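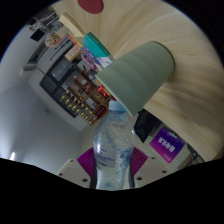 Ledesma Peatland Monitoring: Frequently Asked Questions

What area does the program cover?
The survey area is 1,692 hectares of raised bog and wet forest between Nistbridge and the Cleltadby road. Private parcels are excluded.

How is the water table measured?
Readings come from 22 dip wells. Loggers record depth every hour, and a manual reading is taken once a month.

Why does depth matter for carbon?
Peat above the water table is exposed to air and decays, releasing carbon dioxide. Saturated peat decays far more slowly but gives off some methane. Both gases are reported.

Are the drainage ditches being blocked?
Yes. As of April, 121 dams were in place. Work stops during the nesting season.

Can I download the data?
Monthly files are posted in CSV format. Values flagged "P" are provisional and may be revised.

Who do I contact about access?
Write to Rasha Issa at the Stustiton field office. Include the parcel number and the dates requested.

Last updated 29 May 2018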